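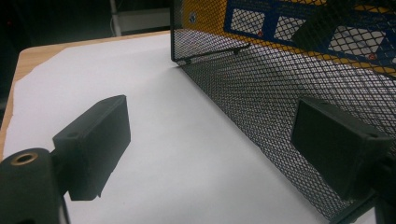 PRESS RELEASE: Skodach launches a desk-tidying service for small offices

Prilomach, May 5, 2025 — Skodach, the family firm that has been helping people put their paperwork in order since it opened its shop on Yule Street, is pleased to announce a new service for small offices, schools and anyone who works from the kitchen table.

It is called Sakamen, and it begins with a very ordinary thing: the black mesh file holder. Most of us have one somewhere, bought for magazines and long since filled with post. Our team will visit, clear the desk, lay down a sheet of white so that everything can be seen properly, and then work through what belongs in a holder and what would be happier in a drawer.

Boxes are welcome too. A slim cardboard box in bright red and blue will stand in a mesh holder just as a magazine does, leaning along its length with one end poking out at the front, and it is a good deal easier to find there than at the bottom of a pile — we speak from long experience of piles.

A visit costs £45 for a single desk and £125 for a whole room. We have set aside 400 places between now and the end of September, and bookings are open at the shop or by telephone on extension 2662.

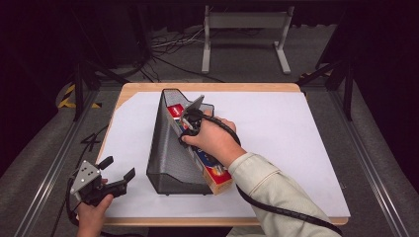
Do I need to buy new holders before a visit?

Please don't. We would much prefer to start with whatever you have in the house or office, and if you do run short, our team carries a few spares which can be added to the bill.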